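Plarkance Workplace Services
Over the coming weeks we are putting the shared rooms on the second floor in order. The posts below set out what is changing, what is staying, and what we ask of colleagues who use these rooms. (1/14)

Plarkance Workplace Services
The work covers desks, storage cabinets and floors. Meeting rooms and the kitchen are outside its scope and will be dealt with separately. Sioned Llewellyn is responsible for the programme and is the first point of contact for all questions. (2/14)

Plarkance Workplace Services
Desks first. The white desks with rounded corners will be kept. They were bought together with the cabinets, they are in good condition, and we have no plans to replace them. Older desks of other makes will be offered to staff before they are collected by Hotadent. (3/14)

Plarkance Workplace Services
Please do not move a desk to a different wall without telling us. The arrangement in each room has been agreed with Botond Illés, who keeps the floor plans, and walkways to the door must remain at the width shown on them. Requests for a different arrangement are welcome and will be answered in writing. (4/14)

Plarkance Workplace Services
Storage is the larger part of the work. We received 29 comments on storage during the consultation, more than on any other subject. Most concerned cabinets used by several teams, where it is not clear who may put what in which compartment. (5/14)

Plarkance Workplace Services
From September each shared cabinet will have a named keeper. The keeper decides how the compartments are divided and answers for what is in them. Names will be shown on a small card on the side of the cabinet. Raluca Barbu is drawing up the list and would be glad to hear from anyone willing to take on a cabinet. (6/14)

Plarkance Workplace Services
Desk, cabinet and floor in one of the shared rooms:

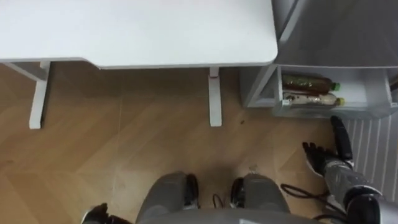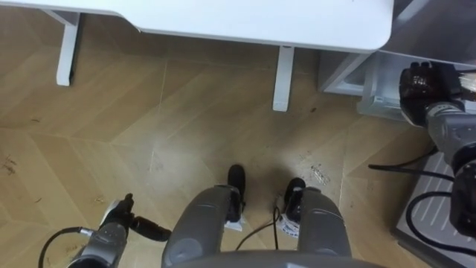 Plarkance Workplace Services
Drinks and other liquids are the matter on which we have been asked for the clearest rule. Colleagues have enquired whether bottles may be kept in the cabinets at all. They may, in the lower compartments only, and lying flat is acceptable provided the cap is fully closed, as with the two green-capped bottles stored one on top of the other in the first photograph. Bottles should carry a label. Anything without one will be removed when the cabinet is next checked. (8/14)

Plarkance Workplace Services
Papers, chargers and electrical items are to be kept in a separate compartment from liquids. Where a cabinet has too few compartments to allow this, the keeper should write to us and a second unit will be considered. Cleaning products remain in the locked store by the lift and are not to be kept in shared rooms. (9/14)

Plarkance Workplace Services
Floors. The patterned floor in the shared rooms will be cleaned and, where necessary, treated by Windo. Scuff marks such as those on the left in the second photograph will be dealt with during the same visit and need not be reported one by one. Deep scratches and lifted boards should be reported without delay. (10/14)

Plarkance Workplace Services
We ask that wrappings and other small litter be picked up at the end of each day. The cleaning round takes in the shared rooms twice a week, and small pieces left between visits are easily carried under the furniture. A bin will be placed by the door of every shared room that does not already have one. (11/14)

Plarkance Workplace Services
While Windo is at work a room will be closed from 4 in the afternoon until the following morning. Notice will be posted on the door beforehand. Personal belongings should be taken off the floor before closing time. Desks and cabinets may be left as they are, as the contractor will move them and put them back. (12/14)

Plarkance Workplace Services
Two points raised in replies to earlier posts. Timothée Royer asked whether teams in the Kos building are included: they are not at this stage, and their rooms will be reviewed next year. Zsófia Erdős asked whether a keeper may hand a cabinet over to a colleague during leave. This is permitted, and a short message to Raluca Barbu is sufficient. (13/14)

Plarkance Workplace Services
The list of rooms and closing times is available at the second-floor reception and will be updated as work proceeds. Colleagues who need access to a closed room for reasons of work should speak to Sioned Llewellyn before midday on the day in question. (14/14)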